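Telance Bench Kit for school clubs – reviewed after a term of toast
October 2018

I run the after-school robotics club at Karaki, and we've had the Telance kit on the bench since July, so I feel I can say something sensible about it now. It's a box of curriculum cards, a bracket set, swappable finger pads and a licence for their teaching software. You supply the arm. We already had one, which saved us a small fortune.

The club picked breakfast as its project for the Privolbridge open day. Bread into the toaster oven, toast out again, no human hands. Sounds easy, doesn't it? Bread is horrible stuff to grip! Squeeze it and you get a crumpet, go gently and it droops. We got through 37 slices in one week (I kept the receipts) before the group settled on taking it by a corner and keeping it flat on the way in.
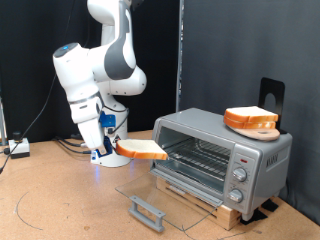 Fadi Darwish wrote in to say his group had the same trouble with the Zurthorpe kit and ended up using day-old bread, which holds its shape far better, and that the pads on theirs went shiny after a month.

Good tip, the bread one. Our pads are still fine, though I'd buy a spare set at the same time as the kit because postage on its own is daft.

The software is the best bit. You save positions, name them and string them together, and even our youngest had a working sequence by the second session. What I didn't like was the card on tools. It's 3 pages long and barely mentions how a held tool changes your reach, so the first lot who tried a spatula had to work all that out for themselves – good for them, probably, but hard on my nerves.

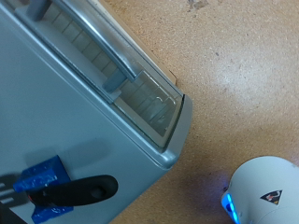 Changing between jobs is slower than I'd like, too. The fiddly little screws want a proper driver and the one in the box is rubbish.

Would I buy it again? Yes, for a club that already has an arm. If you're starting from nothing, borrow one first and see if they keep turning up.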